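Hekby Residents' Help Forum
Kitchen, Food and Household

Allergen labeling for a shared community meal

Posted by Yareli Magaña
20 October 2019

Good afternoon. I have been asked to coordinate the food for our housing association's annual supper in Hekby. In previous years each household brought a dish and placed it on the table without a label. This year two residents have informed the association that they have food allergies -- one to tree nuts, one to sesame -- and the board would like a written procedure before invitations are sent.

We expect 78 guests. The dishes will be prepared in private kitchens, so I cannot inspect them. I would appreciate guidance on the following matters. Should each dish carry a full ingredient list, or is a list of the main allergens enough? May we accept dishes from a kitchen where nuts are regularly used? How should serving utensils be handled when dishes stand close together? I have read the general advice on packaged foods, but it does not appear to address meals of this kind.

Thank you in advance for any assistance.

3 replies

Ingvild Brekke
Member, Skomurville

Please request a full ingredient list for every dish. A short list of allergens depends on the cook knowing what to look for, and many do not. Sesame in particular is found in tahini, some bread toppings, certain spice blends and a number of salad dressings. A cook who has used a purchased dressing may not think of it as containing sesame at all.

Our association sends a one-page form with the invitation. It asks for the name of the dish, the name of the cook, all ingredients (including oils, stocks and sauces), and whether nuts or sesame were present in the kitchen on the day of preparation. When a purchased product has been used, the cook is asked to keep the package or take a clear photograph of its label. The form is returned with the dish, and a card is written from it. Dishes that arrive without a form are placed on a separate table marked "Ingredients not known." This was not popular in the first year, but most households now comply.

With regard to your second item, we do accept such dishes, but the card must state it. The guest with the allergy then makes the decision. You should not describe any dish from a home kitchen as "nut free" or "safe." The accurate wording is "made without nuts."

Gøran Hovland
Member

We just ask people to leave the nuts out. It has worked fine for us.

Agnes Björklund
Moderator

I would add several points to the reply from Ingvild Brekke, with which I agree in general. A request to leave nuts out is useful, but it should not replace the cards.

Each dish should have its own serving utensil, and the utensil should remain with that dish. Place the dishes made without nuts or sesame at the start of the line, with a clear gap before the others, and invite the two residents to serve themselves first. Speak with both of them before the event. They will know how sensitive they are, whether they carry medication, and whether they would prefer to bring their own meal. Some people do, and no offense should be taken.

Mixing and serving bowls should be washed with hot water and dish soap, rinsed, and dried with a clean towel before use. Wiping is not sufficient. Stainless steel is a good choice, as it has no pores and can be cleaned thoroughly; old wooden bowls are best left at home. 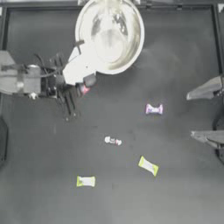 Filed under: Food Allergies and Shared Meals

Yareli Magaña

Thank you all. The board has agreed to use the form and the separate table. I will also speak with both residents this week. One further matter: is it acceptable to write the cards by hand?

Agnes Björklund
Moderator

Yes, provided that they are legible. Please use block letters and dark ink, and keep the original forms until the day after the supper in case a guest has an inquiry.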